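Evening, December

Finished the second week of the decluttering plan, and I am not convinced. The Flukance booklet says I should feel "lighter" by now. I feel like someone who has given away a perfectly good fish kettle.

The theory goes that you handle each thing you own for 60 seconds and ask whether you would buy it again. Well, no, I wouldn't buy most of it again. I wouldn't buy the roof again either, given what it cost, but I'm not leaving it out for the charity van. I did 17 things before lunch and kept 14, which the booklet calls "resistance".

Then there is the digital chapter, two pages long, telling me to "let go of old files". Whoever wrote it has never needed a gas bill from four years back. I lost a morning to that once with Tesex and I shan't do it again. 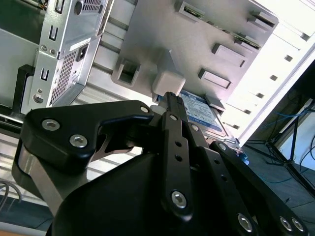 Hard drive and drive cage, side of the tower open.

I copied 200 photographs into a folder called Keep, then noticed I hadn't put a single one anywhere else. Half of them are of the same hedge in Prosberg. I still like the hedge.

The woman at the bookshop swears by the whole method and says her flat is bare and she sleeps like a baby. She did also ask whether I had a spare colander.

Chapter three is wardrobes. I've read ahead and it wants me to thank my coats. I'll give it till the end of the month, mainly as I paid for the booklet. The blue jug stays whatever it says. Must ring about the fish kettle in the morning, in case it hasn't gone.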